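11/02/2021

Bench lighting, continued. Carrying on from the October pages. The Skuron panels are up over the long bench and wired to the Jisstead driver. Old tubes are down, in the cardboard sleeve by the back door, not to go in the regular trash.

Target is 700 lux at bench height, measured at the front half of the bench where hands and work are. Same target as before; no reason found to change it. The back half can be lower.

**Warm-up**

Switched on from cold with the blinds closed. Meter (the Koo) flat on the bench under the middle panel, leads and sleeve kept clear of the sensor. The reading starts high and slides down as the panels heat, then settles. It stopped moving after 12 minutes. Repeated after lunch with the same result, so the rule for the rest of this entry is that no reading counts until that time has passed. Three readings from the morning were taken too early and are struck out on the loose sheet. I have not copied them here.

The driver case runs warm to the hand. No smell, no buzz. The left end of the case sits too close to the cable tray and should be moved out when the ladder is next up.

**Level**

After warm-up, full output, middle of bench: over target. Left end: on target. Right end: under, by enough to notice when reading a steel rule. The right end has always been poor and I had blamed the tubes. New theory is the cabinet. It is dark green, it stands right beside the bench, and it gives nothing back. Taped a sheet of white card to the side of the cabinet and the reading at the right end came up, though still short of target. Card left in place for now. Painting the side of the cabinet white is the obvious fix and costs an hour.

With panels off and blinds open, overcast sky, the middle of the bench read 341. With the blinds half down it read 134. Both are only useful as a note on how much daylight leaks into the evening measurements if somebody forgets the blinds. All other readings in this entry are blinds closed.

**Shadows**

Side table next, the white one, since it is used for small work and gets its light from one panel only. Wanted to see whether the light there is soft enough or whether a second panel is needed. The wall behind is plain and bounces well. There is slight graying toward the upper corners and a thin shadow where the table meets the wall, neither of which matters for working.
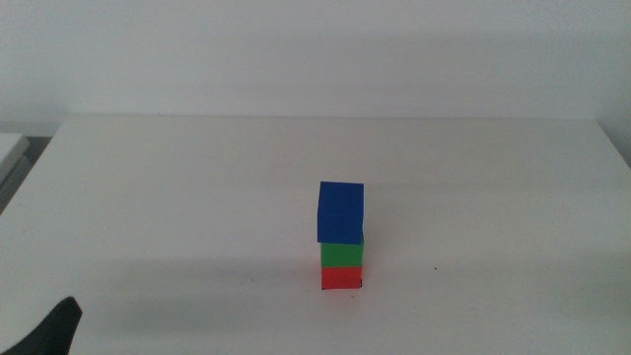 *Side table, white wall behind. Three small cubes stacked, each a different color.*

Shadow test by the usual method: hold a pencil upright over white paper and look at the edge. On the long bench the pencil throws several faint shadows, one for each panel in range, and none is dark enough to hide a scribed line. On the side table there is one main shadow with a softer edge. Acceptable. A second panel would be better for soldering but I would first try moving the one that is there.

Own head is the larger problem. Leaning in on the long bench takes the reading down sharply, because the panels are mounted too far toward the aisle. The mounting holes were set out from the old tube fixtures, which were wrong in the same way. Valbona Dimitrov pointed this out before the holes were drilled and it is in her handwriting on the October sketch. Moving the rail a hand's width toward the wall should do it.

**Dimming and flicker**

The driver dims by turning the panels on and off quickly at anything under full output. At full there is no switching that I can detect. At half, waving a pencil quickly across the light gives a row of separate pencils instead of a smear. Same at quarter, gaps wider. Small fan on the bench: at one dimmer position the blades look nearly still. That is a hazard near the drill press and the lathe. Until the driver is changed or the switching rate raised, the bench runs at full output or off. I have put tape over the dimmer knob.

The Jisstead sheet says the rate can be changed with a jumper inside the case. The jumper is not where the drawing shows it. There is a pair of unlabeled pins near the output terminals that could be the same thing on a later board. Not touching them without an answer from the supplier. Message sent to Kitow, who sold us the driver, with a photo of the board.

**Color**

Panels are sold as neutral white. To the eye they are a little cooler than the old tubes and a lot cooler than the desk lamp. Checked against the things that caused trouble before:

- Brown and red resistor bands: easy to tell apart at full output. Under the old tubes these were regularly misread.
- Red and orange hookup wire: clear on the long bench, less clear at the right end where the level is low.
- Brass and bronze offcuts: still hard. Weigh them or file them.
- Layout blue on steel: good contrast, lines sharp.

Reds hold up well, which was the main worry with cheap panels. Glossy surfaces pick up a line of light along any edge facing the panel, and near that line the color washes toward pink. Worth remembering when comparing a shiny sample with a flat one. Tilt the piece until the highlight is out of the way and then compare.

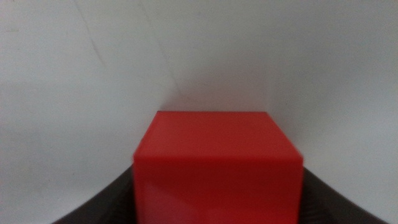 *Red cube, close. Pale highlight along the near top edge.*

Glare from the steel rule is worse than before. The matte-finish rule is fine. Suggest we buy another of those and retire the polished one to the drawer.

**Open items**

- Move rail toward wall, then repeat all level readings.
- Paint cabinet side. Remove card.
- Shift driver away from cable tray.
- Wait for Kitow on the jumper. Dimmer stays taped.
- Check the Koo against another meter. It was dropped last winter and has not been compared with anything since. The ratios above are safe either way but the absolute level may not be.
- Diffuser on the left panel has a scratch from unpacking. Cosmetic, does not show on the bench. Not returning it.

Spare end caps and the two leftover brackets are in the blue tray under the bench, marked Skuron.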